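Drinks table, June 26, 2019

Quick post, sorting the drinks corner before the Zustura picnic. Colours first, labels later. Still waiting on the ice from Gritum, nearly 9 bags. Will add more when theres time.

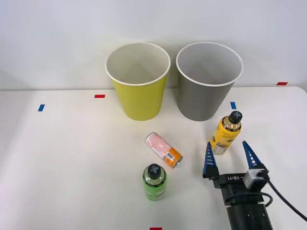
a reader wrote in to say cans should go in the esky first and bottles last, otherwise the bottles get knocked over every time you dig for one.

Fair enough. Green bottle and yellow one, both with an X on the cap. Big cups at the back, can on its side. Straws tommorow.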